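Do two tabletop arms need a full written risk assessment, or is this box-ticking?

4 min read

Edmund Śliwiński

I help look after a small teaching lab in Burville. We have two light arms bolted to the far edge of one table, and we use them for pick and place practice with fruit, vegetables and trays. Our parent outfit, Nurkow, has now decided that every "robot cell" needs the same paperwork, and I've been handed a form that is 7 pages long and was plainly written with a welding line in mind. It wants the height of my perimeter fence. It wants the location of my light curtain. There is a box for the name of the forklift route.

I'm not against safety. I am against pretending that a form makes anything safe. The arms are small and the objects are groceries. The seller's leaflet says "collaborative" on the front in large letters, and my manager reads that as "no assessment required," while the people who sent the form read it as a word that changes nothing. I can't see how both can be right.

A typical exercise has one arm picking while the other stays clear, with the rest of the produce left out on the table:
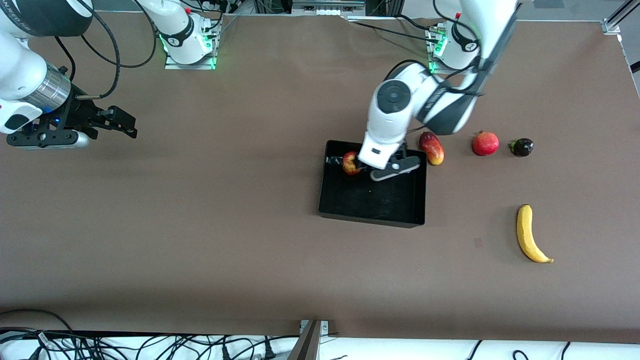

Liam Ní Bhriain asked under my first draft of this post whether I had assessed the arms or the task, and said that until I could answer that I had no business complaining about the length of the form. Fair enough, I suppose. I had assessed neither. I had a list of rules on the wall, most of them copied from the last place I worked.

So what I want to know is this. What does a sensible minimum look like for a setup this size? Which of the usual lab rules earn their place, and which are there to make somebody feel better? Please don't just tell me to buy the standard. I have read parts of it and it kept sending me to other standards.

Liam Ní Bhriain

Your manager is wrong and the form is bad, so you both get something.

"Collaborative" on a leaflet describes what an arm may be capable of. It tells you nothing about what is in the gripper, how fast somebody has set it to move, or where a person's face is while they lean in to move a banana. The thing you assess is the application: arm, gripper, object, table, people, and the way they really behave. A gentle arm holding a paring knife is not a gentle application. If your students ever go from whole fruit to cut fruit, your old assessment is worth nothing and you do it again.

For a setup your size I would expect two sides of paper at most. Write down what the arms do, who can be near them, what could pinch, hit, snag or fall, and what you have done about each of those. Then someone who doesn't run the lab reads it and tries to poke holes in it. That last part is the one people skip, and in my view it does more good than the rest of the paperwork put together.

Things I'd keep:

The stop button within reach of whoever is standing at the table, and pressed on purpose at the start of every session. A button you have never tested is decoration.

Hands out of the reach of both arms while either one is enabled. With two arms people watch the one that's moving and forget the idle one. An arm that is standing still may only be waiting for its next command.

Cables. Everyone writes three paragraphs on collision force and then leaves loops of cable where an arm can sweep through them, or a bundle hanging off the near edge where people stand. Tie back what you can, leave enough slack for the full travel of each joint, and run the arm slowly through its whole range to check before you trust it.

A speed limit for new programs. Pick one, write it down, and be strict about who can raise it.

Check the grippers themselves as well. Fingers get overlooked because they look harmless, and they are the part that closes on things. Look for loose screws and worn pads, and find out what yours do when the power drops. Some hold, some let go, and you want to know which before an arm is hanging over somebody's hand.
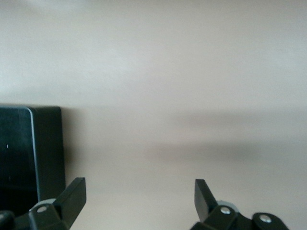
Put that check on a sheet with a date and initials, but keep the sheet short. I once inspected a place that had 382 ticked boxes for a single month and a fingertip held on by one screw. The ticks were all in the same pen – I'd bet they were done on a Friday afternoon in one go.

What I'd drop: the forklift box, obviously. Safety glasses for whole fruit, unless your own assessment turns up a reason for them. Any sign that says CAUTION ROBOT and nothing else. And any rule you can't explain to a student in a sentence, until you find out where it came from. A few of those turn out to have a good reason behind them, so ask first.

On the form, send it back with "not applicable" and a short reason in each box, and attach your two sides. In my experience they want something in the file and will be glad it's readable.

Jabłońska

We have had the same arms for years and never did any of this and never had an accident. Common sense is enough. People over 18 can be trusted not to put their fingers in a machine.

Liam Ní Bhriain

No accident, or no accident anybody wrote down? I'd want to see the near-miss book before I took comfort from that. If there isn't one, you don't know.

Edmund Śliwiński

Thanks, Liam. I'm still not convinced the outside reader will find anything, but I've asked a colleague from the Dindura site to try in April. I tested the stop button this morning. It works, but to reach it from the near side of the table you have to lean across, so it's being moved. I've left the fence height blank.

3,401 views

Contact us | Copyright the contributors | Back to top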